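Folding Shirts by the Grid: our term project

Khalil Yammine and I wanted to find out whether marking out a table makes folding quicker and neater. We called the project Urnum, mostly because it was short enough to fit on the folder. I did the layout and Khalil did the sums, which suited us both (he likes a spreadsheet, I like tape!). 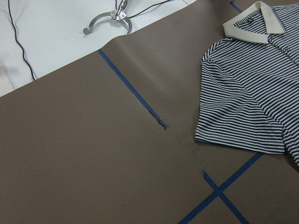

Blue tape lines on the mat

I'd wanted to draw the lines in pencil, but tape is much easier to move when you change your mind — and we changed ours a lot in April.

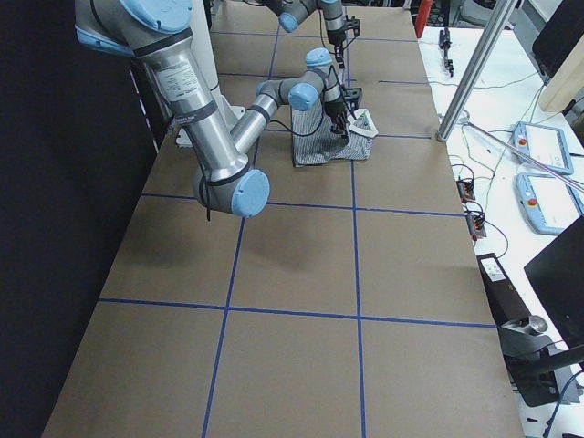 Stripes are a gift when you're learning to fold. On a plain shirt a slightly squint fold can slip past you, but pinstripes on brown paper, with long lines of blue tape to compare them against, give you something straight to judge by. We set ourselves 30 folds each and kept notes as we went.
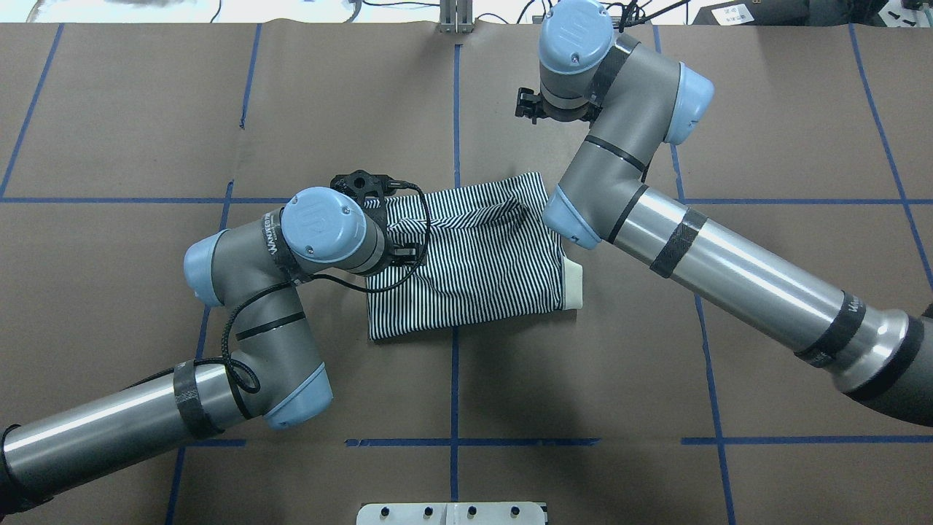

Do you need to iron the shirt first? A quick smooth with the flat of your hand is enough for everyday folding, and we'd save the iron for collars.

My favourite part was working out the size of the boxes. Too small and the sleeves wander over the line, too big and you stop looking at the lines at all. We settled on one shirt to a box.

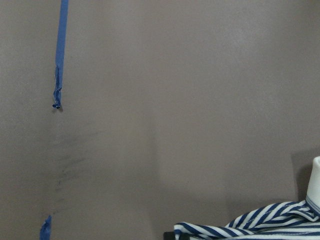

Ayuba Ankrah read our draft and asked whether the tape would last through a whole term of folding, and said we ought to write down how often we replaced a strip. We've added a column for it.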